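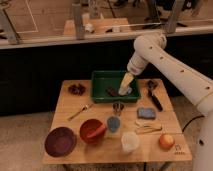 Mokdale Shared Kitchen: Frequently Asked Questions

Last updated 2/2/22

These answers apply to all members of the Mokdale Shared Kitchen, including those who use the Pirinthorpe annex. Questions about fees are covered on the Membership page.

What is the table kit?
Each worktable is assigned a set of small items for general use. A kit normally includes a tray, a spoon, a cup, a sponge, and a few serving tools. Contents vary from table to table.

May I take items from another table?
Yes, if that table is not reserved. Please return them before the end of your session.

What belongs in the trays?
Trays are intended for food and ingredients that are in use or waiting to be put away. Cups, spoons, and sponges should be kept outside the tray. Raw meat and fish may not be placed in the green trays at any time.

How should wooden tabletops be cleaned?
Wipe the surface with a damp sponge and mild soap, then dry it with a towel. Do not pour water directly onto the wood. Bleach and scouring powder are not permitted.

Can wooden utensils go in the dishwasher?
No. Wash them by hand and stand them upright in the rack to dry. Metal spoons and cups may go in the dishwasher — upper rack only.

How long may I leave ingredients in the kitchen?
Dry goods may be kept on the member shelves for up to 40 days. Fresh produce must be removed within 3 days. All containers must show the member's number and the date of storage.

How many members share the kitchen?
As of January, there were 157 registered members, of whom 122 use the main site.

Where do I report a damaged or missing item?
Complete the form at the Sepúlveda Street entrance, giving the table number and the item concerned. Members are not charged for ordinary wear.

Is the Galtia booking system required for short visits?
Yes. Every visit must be booked through Galtia, including visits made only to collect stored food. Bookings may be changed or canceled up to two hours before the start time.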